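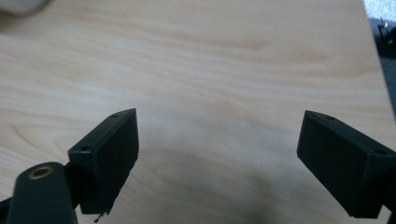
Last updated: 2/7/25

Changes to Boot Unlocking and Custom Software on Staff and Member Handsets

The Device Services office at Stimora has revised its rules on unlocked and rooted Android handsets. The revised rules apply to all phones enrolled in the member program, including the Altska models issued last year and any personal phone used to read program mail. Members who have never changed the system software on their phones do not need to take any action.

Under the previous rules, a handset with an unlocked bootloader could remain enrolled if its owner signed a waiver. The waiver has been withdrawn. An unlocked handset may now be enrolled only in the test group, where it will have access to the public forum, the download library and the build archive, but will not receive program mail or shared calendars. Existing waivers remain valid until the end of February.

At the time of the review, 2,463 handsets were enrolled in the program. The enrollment check reported an unlocked bootloader on 30 of them. The owners of those phones have been contacted by mail and should reply to the message even if they have already locked the phone again.

Members who wish to return a phone to its original software should use the factory package for their exact model. Packages for the Altska and Hajdu lines are kept in the download library under the model number printed in the Settings menu. A package made for a different regional version may install without an error and still leave the phone unable to register on a mobile network. The office cannot repair this remotely.

Before starting, members should copy their photos, messages and authenticator codes to another device. Locking or unlocking the bootloader erases the internal storage, and the office keeps no copy of personal data. The battery should be charged fully, and the phone should be connected directly to the computer without a hub. The bootloader must not be locked while a custom recovery or a modified boot file is still present. On several Hajdu models this leaves the phone unable to start, and the main board then has to be replaced at the owner's expense.

The download library has also been reorganized. Packages are now listed by maker, then by model, and each entry shows a checksum. Custom recovery files have been moved to the test group's section. The older Domitz mirror will be closed when the waivers expire, and saved links to it should be replaced. Members on slow connections may request the packages in parts of 1,024 MB each.

"Members remain free to modify phones they own," said Rosaura Escobar, head of Device Services. "The change concerns which phones may hold program mail."

Requests to join the test group should be sent to Sandrine Lacroix through the member portal, with the model number and current build number of the phone. Applicants will receive a written reply. Handsets on loan from the program are not eligible and must keep their original software for the whole of the loan period.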